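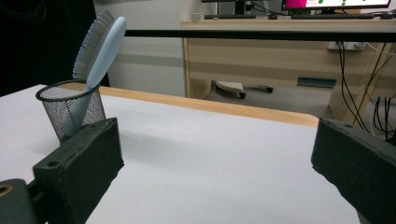 Open day at Setmont — who else went?

tinsnips
Just back, typing this on the train so sorry for the mess. Setmont had their open day, robot people on the ground floor, talks upstairs. Skipped the talks. Went for the table demos and stayed there most of the afternoon. Small everyday stuff, getting a hairbrush in and out of a mesh pen cup, that level of thing. Loved it. Two hours gone.
Anyone else there? Didn't see any of you lot.

moss_and_gravel
Was there till lunch! Missed the brush. Saw the Cleteck arm upstairs doing boxes, which was slick but you've seen one you've seen them all. Coffee was grim.

pennyfarthing821
Hairbrush in a cup. Is that where we've got to? My nephew could do that at eighteen months.

tinsnips
@pennyfarthing821 yes and your nephew has had millions of years of evolution helping him. It's the mesh that makes it interesting imo. Tip of the handle gets in a hole, whole cup comes up with the brush. Or goes over. Person running it (Eilidh Gunn, very patient, must have answered the same question 100 times) said a plain mug is miles easier.

pennyfarthing821
So use a mug.

tinsnips
People don't keep there brushes in whatever suits the robot. That's sort of the point

oldbelt
Did packing lines for years so my view is probably coloured. The Cleteck arm is the one that'll get bought. Boxes all the same size, same place, same way up, all day. Nobody is paying for a brush. Fun for an open day, fair enough, but I came away thinking the downstairs lot had no customer in mind at all.

harrier
Disagree with oldbelt. I asked about that. Eilidh said care homes and people with bad hands, arthritis etc. My mum can't grip a brush handle properly since her stroke. Would pay for that tomorrow if it worked.

oldbelt
@harrier fair point and sorry about your mum. "If it worked" is doing a lot there though. How many goes did it take?

harrier
Wasn't keeping score. Some misses. They didn't hide it, which I liked.

moss_and_gravel
Did either of you have a go yourselves? There was a sign-up sheet by the door for trying the hand-held gripper, full when I got there.

tinsnips
I did!! Turn up early is the answer. You hold the thing and squeeze and the fingers close. Odd feeling. You lose all sense of how hard you're pressing so I crushed a paper cup straight off. Second go better. You also start turning your wrist in ways you never would, bcause you can't shuffle the thing round in your fingers like normal. Came away with a sore forearm and a lot more respect.

pennyfarthing821
OK that does sound fun. Annoyed now.

quillon
Couple of practical bits for anyone going next time —
Parking is hopeless, get the bus.
Ground floor is step free, the upstairs demos are via a lift that was out of order when I was there. Complained, politely.
The Junel talk was the best of the day. Mostly about soft fingertips and why they wear out. Proper honest about how often they get replaced.

oldbelt
@quillon how often?

quillon
Didn't write it down sorry. More than you'd want.

oldbelt
There you go then. Wear parts. That's where the money goes on any machine and the leaflets never mention it.

harrier
You could say that about a washing machine. We still all own one.

oldbelt
Mine's had 2 new door seals and I resent both of them.

moss_and_gravel
Was Gavalas there? They were on the programme, walked the whole floor and couldn't find a stand.

tinsnips
Pulled out I think. Table with their name card on and a bowl of mints.

moss_and_gravel
I ate those mints.

pennyfarthing821
When's the next one? Asking for my nephew obviously.

quillon
February, no date up yet. Eilidh said they want to do more hands-on slots and fewer talks. I'd rather it was the other way round but looks like I'm outvoted in here.

harrier
Keep the Junel one at least. Rest of the talks can go.

tinsnips
Will post when the booking page is up. If anyone wants to meet by the entrance and go in together say so, I'm bringing my own coffee

oldbelt
Put me down. Still say boxes.

Contact the moderators | Copyright of posts remains with their authors | Back to top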